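Search notes and handouts...

Reading Film Publicity: Notes for Week 4
Instructor: Darcy Li
Posted 9/8/24
Shares 100

Welcome back, everyone, and thank you for the very lively messages after last week's session (I am still working my way through them, so please be patient with me). These notes cover what I said in class plus a few things I ran out of time for, as usual. If you missed the session, read them alongside the clippings packet and you should be fine.

Where a film's publicity starts

Most of us first notice a film when the trailer arrives, or when a star turns up on a talk show looking terribly relaxed. By then the publicity people have been at it for months. Take our running case, Kusuma, the family drama from Sternadari. The first mention of it in your packet is a tiny paragraph in Prerker, the weekly entertainment magazine, saying only that Ramil Gatchalian had "heard a script and liked it very much." That is all! No director, no title, no leading lady. And yet the letters page two issues later is full of people guessing.

I'd like you to get into the habit of asking where an item like that came from. A magazine writer doesn't usually overhear a script reading. Somebody picked up a phone, and it may have been the producer, or the star's manager, or a cousin of one or the other who was feeling chatty. The wording often gives you a clue. When an item praises the star's good taste, look toward the star's side. When it praises the courage of the producer for backing such unusual material, well, you can guess.

The announcement

The formal announcement of Kusuma came with a single poster and a cast list of four names. Look at the order of the names and at the size of the lettering, which was argued over for a long time, according to Lilibeth Padilla's interview (item 6 in your packet, and do read the whole thing, she is very funny about it). Padilla had the bigger hit the year before, but Gatchalian had been a leading man for much longer. The answer they settled on was to print both names in the same size on one line, with his on the left and hers a little higher. Once you've seen this arrangement you will find it on posters everywhere, and your family will grow tired of hearing you point it out.
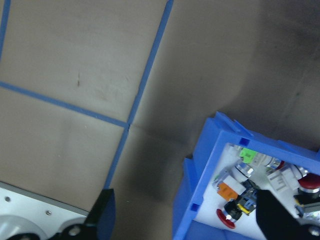

After the announcement there is usually a quiet stretch, and quiet is what publicity people dislike most. The film is being shot, there is nothing finished to show, and the audience has a dozen other things to talk about. So you get what I call filler items: the star has learned to ride a horse, the star has brought home-cooked food for the whole crew, the star was spotted at an airport. Brayan Cusi, who plays the younger brother, got his first real magazine coverage this way, from an item about how he slept in his costume for a week to make it look lived in. Whether he did or not I can't tell you. It was repeated in every profile of him that year, and by the last one the week had become a month.

Please notice how these little stories grow. In your packet I have put three versions of the costume story in order, and I'd like you to mark what was added each time. Pay attention to the words around the quotes too. "He said" turns into "he confessed," and "he confessed" turns into "he has never hidden the fact that."

The fan clubs

We spent a good part of the hour on fan clubs, and I was so glad several of you had stories of your own. The Gatchalian club in our packet printed a newsletter with 1087 names on its mailing list, typed and stapled by its secretary, Gerardo Espiritu, at his dining table. I love these newsletters. They carry the official news, faithfully copied, and then in the margins and the letters they carry everything the official news would like to leave out: complaints about a bad haircut, a long quarrel over whether he should ever play a father, one very stern note on the songs in his previous picture.

When Jinovus picked up Kusuma for streaming, the club was sent 3500 postcards to hand out at screenings and shops. Espiritu's newsletter reports the delivery with great pride and then, two paragraphs down, grumbles that the photograph on the card was an old one. Both feelings are sincere, I think, and I'd like your papers to leave room for that. Fans do a great deal of unpaid publicity work, and they also talk back. If you write about them only as helpers, or only as critics, you lose half of what is on the page.

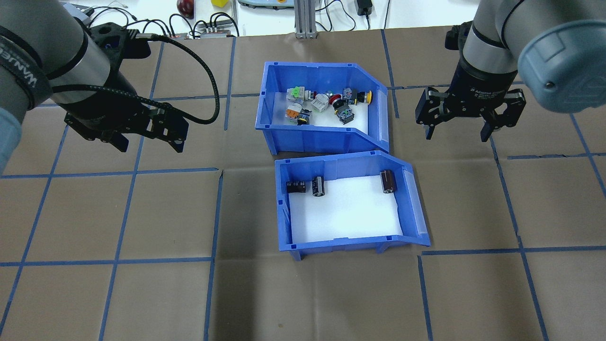
Fig. 2. Two blue bins on a taped work surface, the upper one holding switches and push buttons.

Release week

The last part of the packet covers release week, and it's the busiest part, so take it slowly. In six days Gatchalian and Padilla gave the same interview again and again in slightly different chairs. Read two of them side by side. You'll see the same anecdote about the rainstorm, with the same pause before the ending, and one or two spots where an interviewer asked something unexpected and the answer comes out clumsy and much more interesting. Underline those spots.

For next time

Read items 9 through 14 in the packet. Bring one piece of publicity for any film released since August, in any language you're comfortable with (a poster, a short news item, a post from a star's account, whatever you like). Write a page on who you think supplied the information and what in the wording makes you think so. A page is plenty, and handwriting is fine if I can read it.

Anyone who wants to borrow the full run of the club newsletters can ask me after class. They go out one envelope at a time, please, and the staples are old, so turn the pages gently.

4 comments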